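Why Does a Steering Wheel Have So Many Buttons?

My nephew came to stay with me last December, and the first thing he did was climb into the driver's seat of my parked car and go "vroom." The second thing he did was press every button on the steering wheel. The radio came on. Then it got louder. Then a voice asked him who he wanted to call, and he jumped out and ran back to the house!

Later on he asked me a really good question. "Why is all that stuff on the wheel? Isn't the wheel just for turning?" I didn't have a good answer, so I went and found out. I'm going to tell you what I learned, and we'll look at racing wheels too, because those have some of the best knobs of all.

First, what does a steering wheel do?

Hold your arms out in front of you as if you were holding a big dinner plate by the edges. Now turn the plate to the left. Easy, right? In a car, turning the wheel turns a long rod called the steering column. At the other end of that rod are gears, and the gears push the front wheels of the car one way or the other.

The gears are a clever bit. To go from all the way left to all the way right, most drivers have to turn the wheel around two or three whole times. That sounds like a lot of work, but it makes each little piece of turning easier. It's a bit like walking up a long ramp when you could have climbed a ladder. You go farther, but you don't have to puff so hard.

The very first cars didn't all have wheels, by the way. Some had a stick called a tiller, like the one on a small sailboat. You pushed it sideways to steer. That was all right when cars were slow, and pretty scary once they got faster, so wheels took over.

Why are racing wheels different?

A racing driver has to steer, change gears, talk to the team and change settings on the car, and all of this while going very, very fast. If you're going 200 kilometers an hour, you cover the length of a swimming pool in less time than it takes to say "swimming pool." You really don't want to take a hand off the wheel and go hunting for a switch.

So the switches moved to the wheel, where thumbs can reach them. You get small push buttons for things you do once, and dials for things with lots of choices. A dial is handy because it clicks. You can feel each click through a thick glove without looking down.

There are racing wheels for indoors, too. They stand on a base, and the base plugs in with a cable and sends all your turning to a racing game or a driving simulator. A simulator is a pretend car that acts like a real one, and real racing drivers use them to learn a track before they ever go there.

My neighbor Gisela Kuhlmann loves these things. She's 71 and she plays a racing game called Tosach most evenings after supper. Her best lap on the long mountain track took 217 seconds, and she would like everyone to know that Gerd Oltmanns from across the street has never been faster than 214... oh, wait. That means he has! A smaller number is faster in racing. Please don't tell her I wrote that.

Anyway, have a look at the controls on the wheel I found. The red one is a dial, so it's made for turning, and the small black ones are buttons for pushing. A blue light is lit up on there as well.

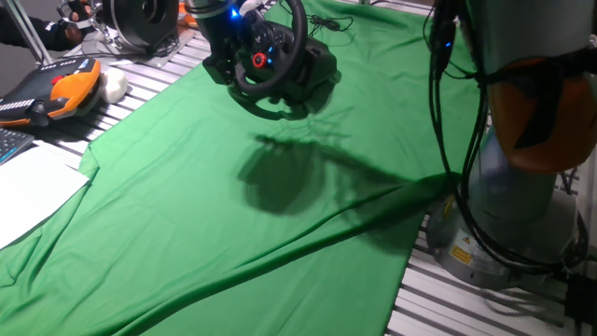 What makes the wheel push back?

The first time I tried Gisela's wheel, I drove straight off the track and the whole thing shook in my hands. I nearly let go!

It's called force feedback. Inside the base of a wheel like hers there's an electric motor. When your pretend car goes around a corner, the game tells the motor to tug against your hands, just as a real car's wheel would. Drive over a bump and the motor gives a quick little jerk. Drive onto the grass and it rattles.

Why would anybody want that? Well, try this. Close your eyes and write your name on a piece of paper. You can still do it pretty well, because your fingers feel the pencil rubbing on the paper. Now close your eyes and write your name in the air. Much harder, isn't it? Feeling something push back tells your hands what they're doing. Drivers use it the same way. When the wheel suddenly goes light and wobbly, they know the front tires are starting to slide.

How do you remember all the buttons?

Practice, mostly! Gisela stuck little dots of tape on hers when she was starting out, and she peeled them off one at a time as she learned. I thought that was a very smart idea and I've done it with my TV remote.

Colors help too. If everything on a wheel is black and one thing is red, your eye goes to the red thing right away. People who design controls think about this a lot. They ask which button you'd need in a hurry, and which one you really wouldn't want to bump by mistake, and then they decide what color and shape to make it and how far apart to put everything.

Make your own wheel

You'll need:

A paper plate (a strong one is best)
Bottle caps or big buttons from the sewing box
A brass paper fastener, the kind with two legs that fold out
Glue
Markers
A grown-up to help poke a hole

1. Cut two holes in the plate so your hands can hold it at the sides. Leave a wide strip down the middle.

2. Decide what your car needs. Horn? Windshield wipers? Ice cream? Write a list before you glue anything.

3. Hold the plate like a wheel and wiggle your thumbs. Make a dot wherever they can reach without letting go. Those are your button spots.

4. Glue on the bottle caps and let them dry.

5. Draw an arrow on a small circle of cardboard and fix it on with the paper fastener. Now you've got a dial that turns. Color it any color you like.

6. Shut your eyes and see if you can find the horn.

My nephew's wheel has a button for "lasers" and a dial that goes from "quiet dog" to "loud dog." I've asked what the dog has to do with driving and he just looks at me. The lasers are right next to the horn, so he keeps setting them off in the hallway.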